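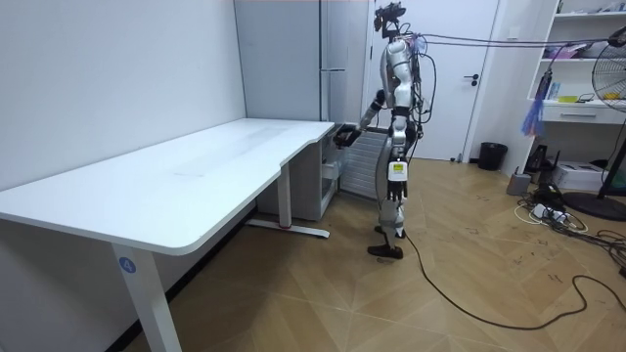 *Figure 1. Humanoid robot at a white desk.*

# "Based on True Events": How Viewers Read the Disclaimer in a Dramatized Crime Series

Final project report, Media and Society seminar
Vudley College
Submitted September 7, 2026

## 1. Purpose

Most dramatized crime series open or close with a notice telling the audience that certain characters, conversations, and events have been changed. The notice usually stays on the screen for a few seconds. This project examined whether viewers remember it, what they take it to mean, and whether it affects how much of the story they believe.

The series chosen for study was *Stoseck*, a limited drama in 7 episodes concerning a pair of unsolved killings in a river town and the long investigation that followed. It was selected for three practical reasons. It had been seen by many students on campus, it carried a disclaimer on every episode, and the original case was covered at length in the documentary podcast *Mendes*, which made it possible to compare the drama with a nonfiction account.

The project did not attempt to decide whether the series was fair to the families of the victims. That question came up repeatedly in the responses and is noted where relevant.

## 2. Background

Complaints about dramatized crime tend to fall into two groups. The first concerns the victims, whose families may not have been consulted and who often receive less screen time than the offender. The second concerns accuracy. A drama must fill in conversations that were never recorded, and it will often combine several investigators into one character or move an event to a different year so that an episode ends well.

A disclaimer is meant to deal with the second complaint. It is written largely for legal purposes, and its wording is broad. The notice on *Stoseck* reads, in full: "This program is based on true events. Some names, characters, and incidents have been altered for dramatic purposes." It does not identify which ones. A viewer who reads every word still cannot tell whether the confession in the fourth episode took place. 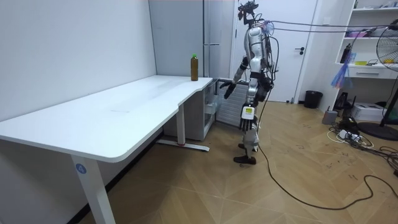 For this reason the project team treated the disclaimer as one part of a larger group of signals. These included the use of on-screen dates, the imitation of old news footage, and the display of photographs of real locations during the closing credits. Each of these suggests to the audience that it is watching a record of something, and they take up far more time than the notice does.

## 3. Method

The work was carried out in two parts.

**Survey.** An online questionnaire was built in Ista and sent in March to 405 students enrolled in introductory courses in communication, history, and criminal justice. Completed forms were received from 54 students who had watched the whole series. Forms from students who had stopped partway through were set aside. Respondents were asked to recall the disclaimer in their own words before seeing its text. They were then given a list of scenes and asked to mark each one as "happened," "changed," or "made up."

**Comment reading.** The team read over 2,000 public comments posted on a discussion board for the series. Comments were sorted by whether they treated a scene as fact, questioned it, or discussed it only as drama. Two members of the team sorted each comment separately, and differences were settled by discussion. Usernames were not kept.

The scene list was checked against *Mendes* and against the newspaper reports cited in its episode notes. Where the sources disagreed, the scene was dropped. This removed the scene of the anonymous telephone call, which the team had hoped to keep, as it was the most widely discussed moment in the series.

## 4. Findings

### 4.1 Recall of the disclaimer

Most respondents knew that a disclaimer existed. Far fewer could say what it covered. A common answer was that "names were changed," and many of those respondents took this to mean that everything else was accurate. Several recalled wording from other programs, including a statement that all dialogue was taken from court records. No such statement appears in *Stoseck*.

### 4.2 Judging individual scenes

Respondents did well with scenes that had an obvious dramatic function, such as the detective's dream in the second episode. They did poorly with ordinary scenes. The kitchen argument between the two brothers was written for the series, yet it was widely marked as having happened. Small domestic detail seemed to persuade viewers more than any direct claim of accuracy.
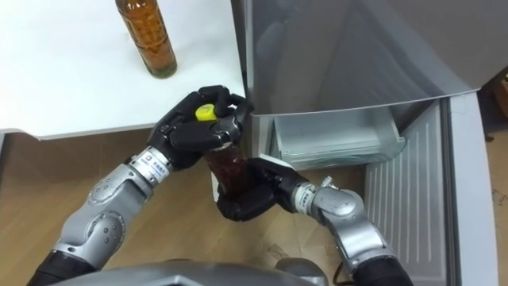 On-screen dates had a similar effect. Scenes that opened with a day and a place were trusted more often than scenes without them, including two for which the date shown was wrong. In the comments, these dates were sometimes used to build further theories — one long thread connected the second killing to a storm that had in fact passed through the county in a different season.

### 4.3 Effect of the podcast

Students who had also listened to *Mendes* were more cautious about the drama. They were not always more accurate. Some credited the podcast with facts that only the series contains, and the two accounts appeared to have merged in memory. The team had not expected this result and did not include enough questions to follow it up properly.

### 4.4 Written responses

The final item on the questionnaire was open. Respondents were invited to describe what a more useful notice might look like.

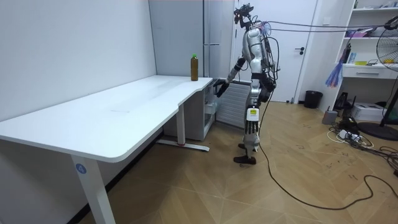 One respondent wrote that the notice should come after each episode and name the invented scenes, "because by then I actually want to know, and at the start I am still finding the remote." Another objected that a list of this kind would spoil the drama and would be read only by people who already doubted it. A third suggested that the money would be better spent asking the families first.

The idea of a notice at the end of each episode was the most frequent proposal. A smaller group asked for a separate web page with sources.

## 5. Limitations

The group of respondents was small and came from a single college. Students who enjoyed the series may have been more willing to complete the form. Some time had passed between viewing and answering for many of them, and the project did not record how long. The discussion board attracts committed fans, and its comments should not be taken as typical of the general audience.

## 6. Recommendations

A later project should show one group of viewers a specific disclaimer and another group the usual general one, using the same episode, and question both groups on the same day. The scene list should contain more ordinary scenes and fewer dramatic ones. Questions about the podcast should be placed in their own section, with separate answers for "heard" and "seen."

The coding sheet and the blank questionnaire are held with the seminar records and may be reused by other Vudley students with the permission of the department.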